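## 4. Gluing a new rubber sheet

Read all of this before opening the Brisico glue. It dries faster than you read.

1. Peel off the old rubber, starting at the handle end and pulling slowly across the grain. If splinters come up, stop and pull from the other side.
2. Roll the leftover glue off the blade with your thumb. This is dull work and can't be delegated to children for long.
3. Sand the wood lightly with 400 grit. Don't use 200 unless you want a thinner paddle.
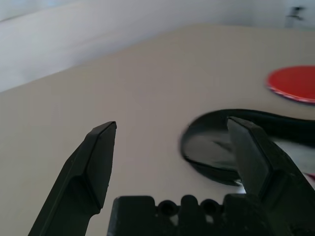

**Can I skip the sanding if the wood looks clean?**
Only if you sanded it last time and kept your fingers off it since. Everyone else should sand.

4. Spread one thin coat on the blade and one on the sponge. Wait until both turn clear — cloudy glue is wet glue, whatever your schedule says.
5. Line up the rubber at the handle and roll it on toward the tip. You get one try.
6. Press under a flat board for 5 hours. Books are fine. Zdzisław Kwiatkowski, who wrote the first version of this guide, used a 600-page dictionary and never got it back.
7. Trim the overhang with a sharp blade, then put on the edge tape.

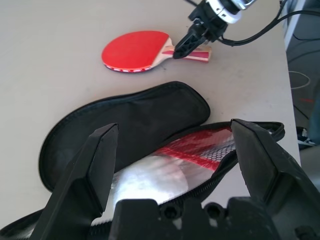
*Fig. 4: Paddle and open case.*

> **Caution:** Don't zip a freshly glued paddle into its case. The fumes stay in, and so does the smell, possibly until September.

**Note:** The Ulbridge sheets shrink a little after trimming. Leave a sliver extra and cut again the next day.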